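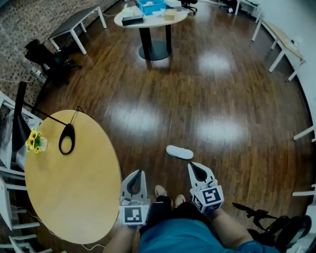
A pair of the hand-held grippers, with the square markers that let software track each one.

The kit arrives in a hard case and weighs less than a bag of groceries. Inside are two grippers, a head-mounted camera, a charging lead and a printed card of instructions that runs to 24 steps. There is no robot in the case. Plukach, the company that rents it out, expects most customers won't have one yet.

What they will have is a job they want a robot to learn. The idea is to do the job yourself, with a gripper in each hand, and let the camera record it. The recordings go back to Plukach, which cleans them up and returns a set of files ready for training. A robot arm fitted with the same pointed fingers can then be taught from them.

Rental is $400 a week, and that price covers processing for up to 50 recordings a day. Anything above that is billed separately.

Shadi Ghanem, who runs the rental program, came to it from a packaging business where programming one arm to fold one style of carton took most of a winter. "The people on the floor already knew how to do it," she says. "We had no good way of getting it out of their hands."

I had the kit for eight days. Setup took a morning, most of it spent on calibration, where you hold the grippers out in front of you and turn them slowly until the software is satisfied with both markers. It rejected my first three attempts. The card says to keep your sleeves clear of the cubes and it means it.

After that the work is simple and a bit dull. The fingers bend around whatever they close on, so soft items are easier than I expected. I folded tea towels, sorted cutlery and moved socks from one basket to another. Coins and anything thinner than a pencil gave me trouble. My wrists were sore by the second afternoon – the cubes put the weight well forward of your hand – and I ended up recording in short sessions with long breaks.

The software, called Masri, is the weaker half. It flags a bad recording only after you have uploaded it, so a marker that slips out of the camera's view can cost you an hour's work. Munther Nasrallah, who looks after it, says a live warning is being tested and should reach customers in August.

The closest competitor is Draltesia's Cikcombe glove, which is lighter and leaves your fingers free. It also costs more to rent, and its recordings need more conversion before a two-fingered robot can use them.

For a small shop with one or two repetitive jobs and a patient employee, a week with the Plukach kit is reasonable value. Book the second week only after you have seen the first set of files. Shipping is included both ways within Canada, and replacement fingers are sold in pairs.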